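The case for the Hoekstra Avenue bypass lane still hasn't been made

I went through the revised plans for Hoekstra Avenue again last night, all the sheets this time and not just the cheerful summary at the front. I wanted to find out what had changed between the first version and this one. The answer is the color of the arrows and the width of one median. The right-turn bypass lane at Grekel Street is still there, at the same length, and so is the taking of the grass strip in front of the library.

I should say I'm not against road work. The pavement on Grekel is in bad shape and the storm drain at the bottom of the hill has backed up every spring that I can remember. If the city had come to us with a plan to fix those two things I would have signed whatever they put in front of me. What we got was a drain repair with a lane attached to it, and a price tag that makes it very hard to tell what we are paying for the drain and what we are paying for the lane.

The whole argument for the lane rests on one number, which is 1,497. According to the Skenovum traffic report, that is how many vehicles pass through the intersection in the busiest hour of the evening. It sounds like a lot. It's in bold on the handout. But I would like to know when it was counted, and the report is strangely shy on the point. The appendix says "September" and leaves it there. Anybody who drove through town last September will remember that the bridge on the county road was down to one lane and that everyone headed for the east side was being sent up Hoekstra. If the count was done during the detour, then we are being asked to build a permanent lane for traffic that has already gone back to where it came from. If it was done after the detour ended, fine, but then say so.

I put that question in writing. The reply thanked me for my interest and told me that the figures had been "adjusted for seasonal conditions." A closed bridge is not a season. I'd like to see the adjustment.

Then there is the benefit. The report says the lane will cut the evening delay for right-turning cars by nine seconds. I read that page three times because I assumed I had missed a word. Nine seconds, for the cars turning right. For the cars going straight there is no change worth printing, and for people on foot the wait gets longer, because the crossing becomes a crossing in two stages with a concrete island in the middle. I have stood on that kind of island with groceries. They are not pleasant, and in winter they're where the plow leaves the snow.

The trees are the part people get emotional about, and I'm going to try not to. There are four of them on the library side, mature maples, and the plan says they will be "replaced at a suitable ratio." What the plan doesn't say is where. The new sidewalk runs right up to the library's retaining wall, so there's no soil left to put anything in. I suppose the replacements could go in the park across town. That may satisfy the ordinance, but it won't put any shade on the bus stop.
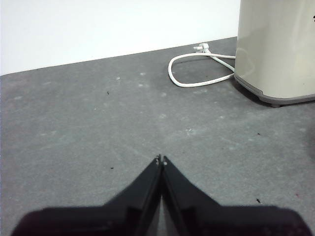 But somebody is going to get killed there if we leave it the way it is, wrote one reader after I brought this up in December. The same reader went on to say that people like me always find a reason to study things for another year, that cars dart around the turning traffic on the left every single evening, and that trees can be planted again.

I take that seriously. Drivers do swing out around the turning cars, I have seen it too, and it is a stupid thing to do with a crosswalk right there. What I can't find is any sign that the bypass lane is the cure. The report's own safety section runs to less than a page and mostly talks about sight lines. A bypass lane lets cars take the corner faster, since that is the point of it, and the people in the crosswalk will be meeting those faster cars. If safety is the reason, then I would expect to see the cheaper fixes looked at first: a longer green arrow, a tighter corner, a line of posts to stop the swinging out. The signal timing could be changed in an afternoon. It's mentioned one time, in a footnote, as having been "considered."

As for waiting another year, we have already waited. The drain has been on the repair list longer than the lane has existed as an idea. I can't help noticing that the drain got urgent only when there was something to bundle it with.

Brornunent has the design contract, and everyone I have spoken to there has been polite. I don't think there's anything crooked going on. I do think that a firm hired to design a lane is going to come back with a lane, and that the council should have asked somebody whether we needed one before it asked how long the thing should be. The order matters. By the time the rest of us saw a drawing, the money for the drawing was spent, and now every objection gets treated as a threat to work that is already finished.

The same goes for the open house. There were boards on easels and stickers to put on them, green for what you liked and yellow for what you wanted to know more about. There was no sticker for no. The summary of public input then reports that feedback was "largely positive or curious." Well, yes.

I have heard that the state grant will disappear if the city splits the project up. Maybe so. I'd like to see the letter that says it, because the grant guidelines posted on the city's own page allow for phasing with approval, and I haven't found any record that approval was ever requested. If it was requested and turned down, I will happily say I was wrong on that part.

What I would ask of the council is fairly dull. Release the dates of the traffic count. Do the drain and the repaving on their own budget line so that we can all read it. Try the signal timing for a few months and put up the posts. If the evening backup is still what Skenovum says it is after that, bring the lane back and I'll come and listen, although I will probably still want to know where the maples are going.

Written comments are open until 5 p.m. on the last day of the month. The form on the city site cuts you off without warning if you write too much, so save a copy of yours before you hit submit.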